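Stop testing grippers on blocks

I spent most of September comparing two grippers, and I've come out of it with an opinion, which I'm going to inflict on you because my colleagues have heard it enough times.

The opinion is that the way most of us compare grippers is daft. We bolt one on, we pick up a cube, we put the cube down, we write a percentage in a box. Then we bolt the other one on and do the same, and whichever percentage is bigger gets ordered. I've done this for years. I've written purchasing notes on the strength of it. I now think a good half of those notes were no use to anybody.

Let me back up a bit. I work in a small group that tries out manipulation kit for a company called Femedness, who make fittings for rented flats and want to know whether a robot arm could ever do the washing up without wrecking the place. (Fair question. Ask me again in a few years.) There were two candidates for the hand. One was the Ululano, a plain parallel gripper, two fingers, they open, they close, that's your lot. The other was the Bạch, which has longer fingers that curl a little at the tips and a lot more going on inside. The Bạch costs more. Everyone in the office, me included, expected it to win.

On blocks it did win, and by miles. We ran 2,000 block picks per gripper in simulation, left them going overnight, and the Bạch dropped 7 and the Ululano dropped 68. If we'd stopped there I'd have had my note written by lunch, and I very nearly did.

It was Yến Đào who asked to see the things work in a sink. Yến looks after the kitchen models and had just finished a new one, and I suspect she mostly wanted someone to use it. So we put the arm at the counter, gave it a few things to fetch out of the basin, and started again from scratch.

Well! What a mess. The Bạch has those lovely long fingers, and in a sink lovely long fingers are a nuisance. They touch the wall before they touch the object. They want room on both sides, and something lying near the side of a basin has room on one side only. The Ululano is stubby and a bit stupid, and it just goes down and closes. It missed plenty, I'm not going to pretend it was elegant, but over the first set of sink runs it came out ahead, and it stayed ahead over the next set too.

Now, you could say that only shows the Bạch is the wrong shape for sinks, and that's fair. Quang Phí said exactly that, several times, standing behind my chair. But I think there's a bigger point hiding in there, and it's the one I keep banging on about. A block on a flat table asks a gripper one question: can you hold a thing? And they can all hold a thing! It's years since I met a gripper that couldn't. What separates them is whether they can get to the thing, and a flat table never asks about getting there because there's nothing in the way.

A sink is almost all in the way. You've got walls on every side. You've got a tap leaning over the top of you. The arm has to come in over the front lip with its elbow up, reach across, and then point the hand down into a hole, and by then it has used up a fair bit of the freedom it started with. The last little bit, where you'd really like to turn the wrist to line the fingers up, is where the wrist has the fewest choices left. We had 16 start positions for the arm base, and I'd guess that base position mattered more to the score than anything in the fingers did. I say guess because we didn't set the test up to answer that properly, and I wish we had.

That annoyed me more than anything, by the way. We'd been arguing about fingertips for weeks, pad stiffness and tip curl and how far the jaws open, and all that time the arm was parked wherever it happened to be parked. Tươi Đặng moved the base along the counter one afternoon, without telling anyone, and the Bạch's score jumped. Same gripper, same objects, same controller. I'd have sworn somebody had fixed a bug.

So which one is better? I can hear Femedness asking, and they did ask, in a meeting that went on far too long. My answer was that I could tell them which was better from a given spot, at a given height, for a given sort of object. They didn't love that. People who buy things want a number, and I understand it, I want a number when I buy a kettle. But a gripper isn't something you use by itself. It lives on the end of a wrist, which lives on the end of an arm, which stands somewhere, and if you change any of those you've changed the gripper as well, as far as the washing up is concerned.

The case against me deserves a proper hearing, so here goes.

Trinh Đỗ thinks block tests are fine and I'm being dramatic. Her line is that you have to take things apart to understand them. If you test a hand in a cluttered sink and it fails, what have you learnt? It could be the hand, the planner, the camera, the base, or a physics setting somebody changed and forgot about. With a block you know it's the hand. She's right about this, and it's a good argument, and I don't have a killer reply. When our sink runs failed it took us ages to work out why, and for a fair few of them we never did. A block failure you can sort out before your tea's gone cold.

What I'd say back is that her tidy test gives you a clear answer to something I no longer care about very much. If I've got a week, I'd sooner have a muddy answer about the sink. And if I've got two weeks then fine, do both, blocks first so you know the thing closes, then get into the sink as quickly as you can. My complaint is with stopping after the first week and calling it a comparison, and that's the bit everybody does, because the first week makes such nice charts.

The other objection is about simulation itself, and I get this one from Nhung Quan, who runs real hardware over at Fosidley and regards all of us as people who play computer games for a living. Her view is that a simulated sink is still a clean, dry, cheerful sink. There's no grease in it. No bubbles, no cold tea, no fork lurking under something. The friction is whatever we typed in. If I'm going to be rude about blocks for being unrealistic, she says, I ought to have a look at my own kitchen.

I've thought about that a lot, and I think she's about two thirds right. Our sim can't tell you if a wet handle will slide out of rubber pads, and I'd never claim it could. I've deleted a paragraph from the Femedness note that came too close to claiming it. But the thing I care about here is shape, really. Where are the walls, where's the tap, can the elbow get over the lip without clouting anything, is there space for a finger between the object and the side. Simulation is quite good at shape. You can try an awkward reach hundreds of times and nobody has to go and find a new tap. So I'd trust ours to rule a gripper out. I'd be much slower to trust it to rule one in, and for that you want Nhung, with a real sink and a towel.

A word on objects too, because I think we choose those badly as well. The standard set everyone passes round is full of nice chunky things: boxes, tins, a mug with its handle sticking out helpfully. Put something long and flat in the bottom of a basin and watch all your scores go off a cliff. It's lying at some odd angle, it's low, there's nothing much to get your fingers under, and the natural way to grab it depends on a wrist angle you may not have. Long flat things are most of what's in my sink at home! Spatulas, lids, knives, the bread knife especially. If I could make one change to how our lot do this, it would be to throw out half of the tins and put in things that lie down.

And I'd record where the arm stood. Every time, next to the score, in the same table. It takes no effort at all and I've read I don't know how many write-ups that leave it out. Ours did as well, up to this summer. I went back through the old folders to see if I could work it out after the fact and mostly I couldn't, so that's a couple of years of gripper scores that I can't compare with anything, including each other.

Where has this left us with the two hands? Femedness have gone for the Ululano for the first trial, partly on our sink runs and partly, I'm fairly sure, on price. I think it's a decent choice. I also think that if they'd let us mount the arm somewhere else, on a rail above the counter for instance, the Bạch might well have beaten it, and Quang would like it put in writing that he said so. We're going to try the rail next if Yến can find the time to build it. I'd like to do it with the shorter fingers on the Bạch as well, which the makers do sell, and which none of us thought to ask for until the comparison was already finished.

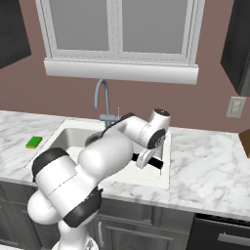

The arm reaching over the front of the sink in our simulated kitchen, hand pointing down into the basin.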